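From: Amrit Lapointe
To: parka-street-list
Subject: Re: Cups and water for the block lunch

Murray Arsenault wrote:
> Last year we ran out of cups by one o'clock and Jocelyn had to drive
> to the store. Do we want to buy paper again or go with the plastic
> ones that can be washed? I also need to know who is bringing the
> water jugs.

Murray,

I'd go with plastic. Gaétan checked the price at Bedis and a full case is 89 dollars, which comes out of the money left from August. We can wash them in the church kitchen and keep them in the hall closet for next year. Paper went soft in the lemonade last time and a lot of it ended up on the lawn.

Maëlle has two water jugs with taps and I have two more in the garage. Mine need new washers. I'll pick those up this week.
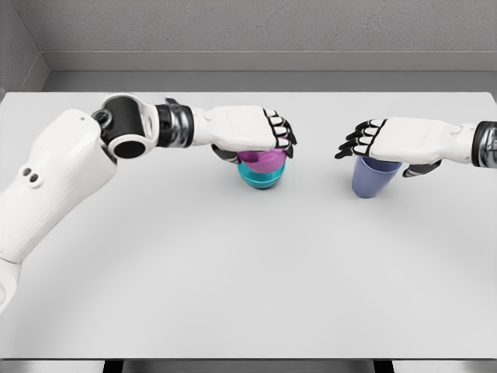 Do people need to bring their own cups?
Anyone who wants to can bring one with their name on it, but the case will cover everybody who signed up.

For washing, we need two people from 4 o'clock until the kitchen is locked. Jocelyn has offered to dry. Please write to me off the list if you can take a turn at the sink.

The tables come out of the hall on Sunday morning. The side door sticks, so use the one by the parking lot. Whoever borrowed the long extension cord after the last lunch, please put it back in the closet before then.

Murray, can you bring the dish soap? The kitchen only has the hand kind.

Amrit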